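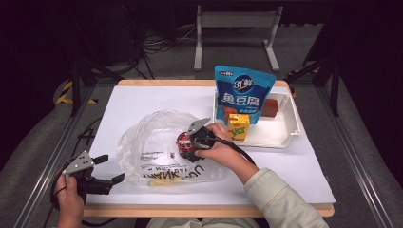

Chutima Tanasarn told me to stop calling it a sewing school, because half the people who phone us think they have to make a dress. Fair enough! So, hello, I'm Märta Isaksson and this is Puna, a mending school. We fix clothes. You can come here for years and never make a dress.

About us

I started Puna in my front room with 2 machines, both bought secondhand, and a box of my aunt's thread that I still haven't reached the bottom of. My neighbors came first, mostly with jeans. Then their kids' jeans. By October the hallway was so full of bags that I couldn't open the closet, and my sister said I should either rent somewhere or move out.

So I rented somewhere. We're upstairs from the Stankevičius bakery, side door, ring the lower bell (the upper one has never worked for as long as I've been here). The stairs are steep. If stairs are a problem, call ahead and one of us will come down and do your lesson at the big table in the back of the bakery, which smells a lot better than our room anyway.

What we teach

Mostly the stuff that comes through the door. Hems, zippers, moth holes, elbows, the inside thigh of every pair of jeans ever made. The Beginner Mending course runs 7 weeks and you bring your own clothes from the start – no practice squares, I hated practice squares. Week one is buttons and by the end you'll have put in at least one zipper, probably with some swearing.

Chutima teaches darning and anything knitted. She used to do alterations at Tritero, back when they had the shop downtown, and she can match a sweater yarn in bad light, which I can't do in good light. She also runs the Wednesday evening drop-in. You don't have to sign up for that. Turn up after six with the thing that's broken and stay till it's fixed or till nine.

I teach the machine classes, the kids' class, and a slightly strange one called Coats, where we spend an entire afternoon on linings and pockets. It fills up fast every fall and I don't really know why it's so loud.

What it costs

The drop-in is free, though there's a jar. The courses have a price on the booking page and we keep a couple of places in each one at whatever you can pay. Just write "jar" in the notes when you book and we won't ask you anything else.

The mending book

Everything that gets fixed here goes in a big green book by the door, with the owner's first name and what was wrong with it. We're at 593 entries. I'd love to hit 800 before we have to buy a second book, mainly because I can't find the same green anymore. Some favorites: "Pulteo backpack, strap, again" and "wedding shirt, gravy."

Come by and have a look, even if nothing you own has a hole in it yet. The kettle's on the windowsill and the good scissors are for fabric only, please.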